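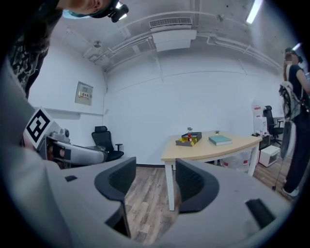
Demonstration floor, seen from a hand-held gripper. Operators work in pairs, one tool in each hand.

Demonstration Operators (Hand-Held Gripper and Teleoperation)
Primelbridge, Grodarden site
Part-time and full-time, on site
Reports to: Zlata Boiko, Data Operations

Primelbridge is hiring operators to record manipulation tasks for robot training. Most of the work is done with hand-held grippers. A smaller share is done by remote control of a two-arm station. No robotics background is required. Steady hands and the patience to repeat a short task many times are required.

The work

An operator is given a task card, sets up the objects, performs the task with the grippers, resets, and goes again. Current task cards cover household and office work: placing small items in open boxes, moving books, clearing a tabletop, opening and closing appliance doors, putting chairs back in position. A single recording usually lasts under a minute. A full-time operator is expected to deliver 700 accepted recordings per week once training is complete.

A recording is accepted when the task is finished as written on the card, the fiducial markers on the tools stay readable to the tracking system, and the operator's bare hands do not touch the task objects between start and stop. Dropped objects are not a fault if the operator recovers with the gripper. Recoveries are tagged separately and we want a reasonable number of them.

On teleoperation shifts the operator sits at the Tomard console and drives both arms from there, with a partner at the arm station to reset objects and hold the stop button. Partners switch places at the halfway point of the shift.

Duties

Perform tasks from the card at an even pace, with varied starting positions.
Check finger pads, markers and cables before each block and report wear.
Log each block: card number, tool pair, accepted, rejected, reason for rejection.
Review your own rejected recordings with the shift lead.
Reset the room to the layout sheet before handing over.

Requirements

Able to stand and move around for up to two hours at a time, with breaks.
Able to wear head-mounted equipment and a back-worn harness during a block. Harnesses adjust, and fitting is part of the trial session.
Full use of both hands and normal or corrected vision. Glasses are compatible with most of our headsets; mention them when you apply.
Able to read and follow written instructions in English.
Age 18 or over.

Useful but not required: assembly, sewing, lab bench or kitchen work, camera operation, console gaming, any job where you had to fill in a log and someone else relied on it.

Hours and pay

Full-time operators work five shifts of 8 hours, including paid breaks. Part-time operators work at least two shifts per week. There is an optional Sunday shift, paid at the weekend rate. The hourly rate is the same for hand-held and teleoperation work and is stated in the offer letter. There is no piece rate and no deduction for rejected recordings.

Training takes 10 working days and is paid in full. The first half covers the hand-held tools and the log. The second half covers the console and the stop procedure, ending with a practical check by Khải Dương, who runs the floor. Operators who do not pass the console check may continue on hand-held work and retake it later.

Recording and privacy

The tools and headsets carry cameras. Operators and anyone else in the room may appear in recordings. You will be asked to sign a recording consent before the trial session, and you may read it at home first. Personal phones and badges stay in the lockers during blocks.

How to apply

Send a resume or a short work history through the Kwiatkowski staffing portal, under the listing "Demonstration Operator, Grodarden." State which days you can work, whether you are left- or right-handed, and whether you want hand-held work only. A cover letter is not needed.

Selected applicants are invited to a paid trial session of around two hours. It consists of tool fitting, a practice task and one timed block. We are filling 10 positions, with the first group starting in March. Applications are read in the order received, and every applicant who attends a trial gets a written answer.

Questions about shifts or equipment fit can be sent to Zlata Boiko through the same portal.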